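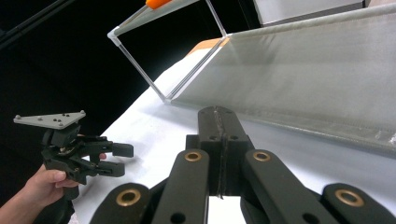 Filed under: Garage & Shop > Small Hardware

Screws, hinges, stuck stuff. Been meaning to type these up since July, they've been living on the back of a seed envelope. No order to them.

Stripped screw, wood. Wide rubber band over the head, push hard, turn slow. Works maybe half the time. If it doesn't, quit right there and go get the pliers or the extractor. Don't keep spinning it, you're only making the hole rounder.

Stripped hole, hinge side of a door. Toothpicks and wood glue, pack it tight, snap them off flush, let it sit overnight. Golf tee if the hole is really chewed up. My bathroom door has been hanging on toothpicks for 5 years. Matchsticks are ok too, cut the heads off first please.

Soap on a screw going into hardwood. Bar soap is what my dad used and what I used for ages. Hinata Yagi, who had the bench next to mine at the Siltstead repair nights, talked me out of it - soap pulls damp and the screw rusts in there. Candle wax instead. Stub of a plain white candle, drag the threads across it, done. I keep one in every drawer now and one in the car for some reason.

Brass screws. Run a steel one of the same size in first, back it out, then the brass. Brass heads snap if you look at them wrong. Learned this on a box lid with four hinges, guess how many heads I snapped.

Squeaky hinge. Pull the pin, wipe it clean, rub it with petroleum jelly, put it back. Oil runs down the door and you get that gray streak on the paint. One pin at a time or you'll be holding a door.

Door sticks in summer. Wait before you plane it! Try the top hinge screws first, nine times in ten one's loose. I planed mine in a heat wave and then it rattled all winter. Weatherstrip fixed the rattle. Kind of.

Jars vs. little drawers. I went with drawers, bought the big Sterkitz cabinet, 56 drawers, thought I would never fill it. Filled. Label the front AND hot glue one of whatever's inside to the label. Reading "8 x 1-1/4 pan" in bad light is not happening at my age. Tape labels curl, use the paint pen.

Mixed can of screws from an estate sale or whatever. Don't sort it. I mean it. Dump it in a baking pan when you need one, pick what you want, funnel the rest back. I sorted one once, took two evenings, and have used maybe nine of those screws since.

Taking something apart. Egg carton, one cup per step, left to right. Putting it back, go right to left. If the cat gets the carton you're on your own. Muffin tin is heavier and harder to tip over.
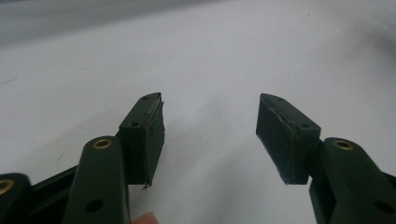

Bench tops need to be light colored if you do any small work. Had bare plywood for years, all knots and swirls, and every dropped set screw just vanished into it. Then I painted it dark green which was worse. Something plain and pale is what you want under black hardware. Mine's now a sheet of white hardboard screwed down at the corners, flip it when it gets gross. An old roller shade works, so does the back of leftover shelf liner.

Dropped something anyway? Lights off, flashlight flat on the floor, sweep the beam slow. Everything gets a long shadow. Or a nylon stocking over the vacuum hose, rubber band to hold it. Check the cuff of your pants first.

Screwdriver slipping. Usually it's the wrong size tip, go one bigger than you think. Then look at the tip itself, if the corners are rounded toss it or regrind it. I have a set of Dreßler drivers from my uncle and the flat ones have been ground so many times they're stubby little things. Still good. The cheap ones live in the kitchen and open paint cans, that's there job.

Rusty hand tools. White vinegar overnight, scrub with a wad of foil, rinse in water with baking soda in it, dry RIGHT away, hair dryer if you have one. Then oil. Skip the baking soda and you will have orange tools by breakfast. Not for anything plated.

Frozen nut. Penetrating oil, then walk away. Really walk away, go eat. Tap it a few times with a hammer when you come back, then try tightening a hair before you loosen. Somebody told me to use heat on top of the oil and I'd rather keep my eyebrows.

Glue caps stuck on. Petroleum jelly on the threads before you close it the first time. Super glue goes in a lidded jar with one of those little silica packets. I had a tube of Brostesis wood filler stay soft two winters this way, just bagged it with a damp bit of sponge. Filler wants damp, super glue wants dry, don't mix up the jars like I did.

Sticky drawers, old dresser. Candle again. Rub the runners and the bottom edges of the drawer sides. Parafin is the same stuff if you've got canning wax around.

Wobbly table. Before folding up a matchbook, flip the thing over and snug every bolt. Then turn it a quarter turn on the floor, could be the floor.

Felt pads on chair legs. The stick-on kind collect hair and slide off sideways in a month. Tap-in ones with the nail, drill a tiny pilot so you don't split the leg. Clean the leg bottom first with rubbing alcohol whichever kind you use.

Magnets out of old cabinet catches. Save them. One on the hammer handle holds three finish nails. One in the bottom of a plastic cup, on the outside, and you can pick up a spill of screws then pull the magnet off over the drawer. Best thing on this whole page probably.

Picture wire - leave extra, you can't add it back. Masking tape on the wall where the hook goes, mark on the tape, nail through it, peel.

More when I find the other envelope. It had the one about caulk.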